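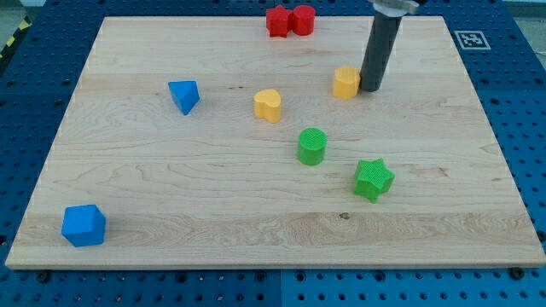

Drorkdale 桌面推块套件 常见问题

最后更新:2025-09-28

大家好,我是 Shona Haldane,在 Sevmont 管 Drorkdale 这条线的售前和售后,你发到客服邮箱的信多半是我回的。问题攒多了就整理成这一页,想到哪儿写到哪儿,顺序有点乱,建议直接用浏览器搜关键词。

套件里到底有什么?

标准版有一块浅色木板、一套彩色塑料积木、一根装在机械臂末端的推杆、几张定位标记贴纸,还有软件授权和一本纸质手册(对,纸质的,我坚持要印)。积木有红黄绿蓝四种颜色,形状有星形、圆柱、心形、三棱柱和立方体。

机械臂和台面不在标准版里。想一起买的话选“整机版”,我们会把臂装在蓝色的多孔台面上一起发过去。

我已经有一台机械臂了,能直接用吗?

大概率可以。推杆的转接法兰有两种孔位,下单时把你那台臂末端的孔距发给我,最好附一张图纸,拿手机拍一张放了尺子的照片也行。控制接口这边,只要你的臂能接受末端位置指令,刷新率到 100 赫兹,跑我们的示例程序就没问题。更慢的臂也有人在用,动作会一顿一顿的,推圆柱的时候特别明显。

负载不用担心,推杆很轻。要留意的是臂展:末端得够得到木板最远的那条边,而且到那里还要能保持推杆竖直。我见过好几位客户把臂装得太靠后,近处样样都好,远处两个角怎么也够不着,最后只好把底座拆下来往前挪了几排孔。

为什么用推杆,不配夹爪?

这个问题我回得最多!我们做的是推块任务:把红色星形推到绿色圆柱旁边,把蓝色的都赶到一个角上,诸如此类。推的动作自由度少,上手快,可是一点都不简单,积木会打转、会溜边,两块挨在一起的时候你只想动其中一块,那可真够磨人的。拿来做控制课或者模仿学习的练习,难度刚刚好。

想做抓取的话,积木本身当然也能抓,转接法兰拆掉推杆就能换别的末端。只是我们没有抓取的示例程序,软件那边你得自己写。

推杆头会不会刮花木板?

推杆头是圆的,正常情况下不会碰到板面,标定时会留一点间隙。第一次标定的时候请把速度调到最低,手放在急停旁边。标定写错了符号,推杆一头扎下去,这种事我自己就干过,板上那个小坑现在还在我办公室里。木板可以单买,也可以翻过来用另一面。

每块木板的纹理都不一样,对视觉有影响吗?

木板是天然纹理,有的干净,有的会有深色的旋纹和节疤,我们不挑。用颜色分割的话影响很小,积木颜色很饱和,跟浅色木头拉得开。最容易出岔子的是黄色,暖光灯底下木板会偏黄,阈值就得重新调。建议用均匀一点的顶光,别让台灯从侧面打过来,影子一长,蓝色积木的边也会认不准。

去年有位老师嫌纹理花,自己铺了一层白纸。能用,就是纸会跟着积木跑,得把四边贴牢。

那张黑白方块标记是做什么的?可以不贴吗?

定位用的。相机看到标记,就知道自己相对台面在什么位置,相机不小心被碰歪了,重新跑一遍标定就好,不用拿尺子量。贴在木板外面的台面上,别贴在木板上,木板挪一下坐标就全变了。

不贴也行,手动输入相机外参就好。我个人劝你贴,省下来的时间够喝好几杯咖啡。还有,标记一定要留着白边,有人嫌难看给剪了,然后来信问为什么识别不到……

相机要另外买吗?

要。我们试过不少型号,普通的彩色相机就够了,深度不是必需的,推块基本是平面上的事。架的时候斜着往下看,整块板都要进画面,四周稍微留点余地。手册后面有一页支架尺寸,可以照着切铝型材。

装起来要多久?

标准版装在现成的臂上,熟手一个下午足够。整机版我们会先在 Werkthorpe 的车间里装好跑一遍,再拆成几个大件发货,到手以后对着编号拧螺丝就行。台面是一格一格的孔,螺丝位置手册上都标了,拧的时候先别一次拧死,等全部对上了再收紧。

台面旁边的地上建议贴一圈黄黑警示胶带,尤其是教室。学生看得入神会越站越近,有条线在地上,你少喊好多嗓子。

软件跑在什么系统上?

Linux,驱动和示例都是。Windows 上能打开数据查看器,别的不支持,也没有排期,这个我就不画饼了。示例程序是 Python 写的,里面有手柄遥操作、数据录制、回放,还有一个很朴素的“把 A 推到 B”基线策略。基线真的很朴素,碰到心形就经常推歪,请把它当作起点。

随套件会给录好的数据吗?

会,附 200 段遥操作记录,每段都有一句对应的文字指令,中文和英文两版。中文版是 8 月份补上的,早先买过的客户用原来的下载链接就能拿到,不用另外付钱。指令措辞故意写得不太统一,有的说“推过去”,有的说“挪到旁边”,人平时讲话就是这样的嘛。

录数据的主要是我同事 Myroslav Kravchuk,他推得很稳,所以这批数据里失手的情况偏少。你要训练模型从失误里恢复的话,最好自己补录一些。

适合多大的孩子?能放在家里玩吗?

机械臂不是玩具,我不建议放在家里给小朋友玩。学校里用,我们的建议是 11 岁以上,并且有老师在旁边管着急停。单拿积木出来讲颜色和形状倒是哪个年纪都可以,太小的孩子还是得看着点。

积木丢了或者推坏了怎么办?

单块可以补,整套也可以补,写信告诉我颜色和形状就行。积木很结实,掉地上一般没事。侧面和顶面的细纹磨平了会滑一些,推起来手感会变,训练好的策略可能也跟着不太准。对结果要求严的话,一套积木请从头用到尾,别半路混进新的。

也有人问能不能自己 3D 打印。可以啊,模型文件在下载页里。打印出来的重量和我们的会有出入,参数记得重新调。

可以租吗?

可以,整机版支持租用,按月算,最短一个月。租的设备由合作方 Levchenko 负责配送和上门安装,装好之后当场陪你跑通一次示例才走。租期里硬件出问题直接找他们换,软件问题还是找我。租完想留下来的话,已经付的租金能抵一部分货款,抵多少要看租了多久,来信我给你算。

多久能收到货?

标准版有现货的时候,付款后 9 个工作日内发出。整机版要看机械臂的到货情况,我会在报价单里写明日期,写了就会尽量守住,守不住我会提前写信跟你说。赶着开学用的,请早一点来问,那阵子真的很挤。

运输箱请留着!返修寄回来要用的就是那个箱子,里面的泡棉是照着臂的形状切的。

能退吗?

没开封的标准版可以退,运费你出。开封以后发现少件或者坏件,我们补发,运费我们出。软件授权一旦激活就退不了,不确定合不合用的,先下载试用版跑跑仿真,仿真里的木板和积木尺寸跟实物一致。

我最不满意这套东西哪里?

有位客户在信里问的,问得好,我照实答。第一是线缆,整机版的线从底座后面出来,有点乱,夹线扣也不够牢,新一批会换。第二是手册里讲标定的那一章,写得太绕,我自己重写了一半,还没印出来,网上的版本先看着。第三是推杆靠积木太近的时候会挡住相机,从正面斜看下去尤其容易挡到后排,目前只能靠调相机位置或者再加一台来缓解。

还有别的问题?

写信到客服邮箱,标题里带上你的订单号。报错的话请把日志一起发来,光写“不动了”我是真的猜不出来。标定类的问题,附一张相机看到的原始画面最有用,别裁,别调亮度。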